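How to send a food parcel abroad without losing it at customs

If you have family or friends overseas, sooner or later you will want to post them something nice to eat, and sooner or later you will stand at a counter being asked what is in the box.
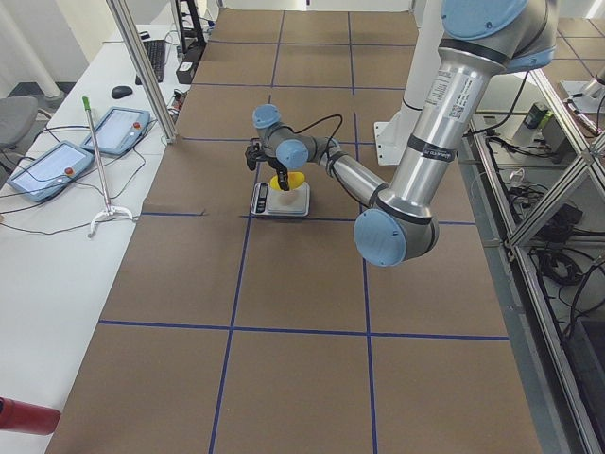
A long work table covered in brown paper, marked out with blue tape

I have been sending parcels out of Plornbridge for a good many years now, mostly to my old neighbour Macarena Requena, who moved to Brudavska and has never stopped missing proper shortbread. In that time I have had parcels sail through, parcels sit in a depot until the fudge had gone grainy, and one parcel (a lovely one, too, I was very proud of it) that came back to me with a yellow sticker on it and the chutney gone. What follows is how I do it these days.

Before you buy anything

Start with the rules of the country you are posting to, and do it before you go shopping. I know it is far more fun the other way round! Look for the customs or agriculture pages on that country's official website and find the list of things that may not be sent by private people. Meat and dairy turn up on a great many of these lists, and so do fresh fruit, seeds and anything with soil on it. Honey is a funny one and varies a lot from place to place, so look it up by name.

Then check the list that belongs to the post office or courier you mean to use. It is a separate list, and a thing can be perfectly legal to import and still be refused at your end. Alcohol catches people out here, and that includes a Christmas cake that has been fed with brandy since October. Ask about it if you are unsure.

Read the small print on the packets as well. A bar of chocolate contains milk, a packet of soup may have chicken powder in it, and some jelly sweets are made with gelatine. Some countries let small amounts of these through and others don't, and the only way to know is to look.

Choosing what to send

Shop-bought and sealed is nearly always easier than home-made. I say this with real sadness, as somebody who makes a lot of jam, but an officer can read a printed label and can't read my handwriting. Keep everything in its original wrapping with the ingredients showing. Tea, plain biscuits, boiled sweets, dried herbs in sealed jars and mustard have all done well for me, though do check each of them for your own destination.

Avoid anything that melts if it is going somewhere warm, and look at the dates. I like at least 2 months left on everything, in case the parcel dawdles.

Packing it

1. Use a new box if you can. An old one with somebody else's labels half scraped off is asking for muddle.

2. Wrap each jar on its own and put it in a sealed bag, so that if one breaks the tea doesn't suffer for it.

3. Put the heaviest things at the bottom and fill every gap with crumpled paper. Please don't use straw or hay, pretty as it looks - plant material can be stopped just as quickly as a sausage.

4. Lay a sheet of paper on top with both addresses and a copy of your contents list.

5. Close it with good strong tape, along the middle and both ends, and give it a gentle shake. If you can hear anything moving, open it and add more paper.

Filling in the form

This is the part people rush, usually because there is a queue behind them, so do it at home with a cup of tea if your post office lets you fill it in beforehand. Write each item on its own line. "Food" will not do, and neither will "gifts" or "assorted treats". Put "black tea, 300 g, sealed" and give the price you paid. Demetrio Gallardo, who worked the parcels counter at Prekcombe until he retired, used to hand my forms back to me until every line was that plain, and I grumbled at the time, but he was quite right.

Tick the gift box only if it really is one, and don't knock the value down to dodge a charge. If the officer opens the box and the form doesn't match, the whole lot may be held.

Add a telephone number or email address for the person at the other end, as many carriers now ask for it and will contact them if there is duty to pay. It is kind to warn them as well, so that they aren't surprised by the bill.

If it is stopped

Keep your receipt and tracking number until you hear that the parcel has been eaten. If the tracking says it is held, ring the carrier first and have your contents list beside you. Often they just want a clearer description or a copy of the receipt. If something has been taken out and destroyed there is seldom much to be done about it, but do ask which item it was, and cross it off your list for next time. Mine has chutney at the top, underlined.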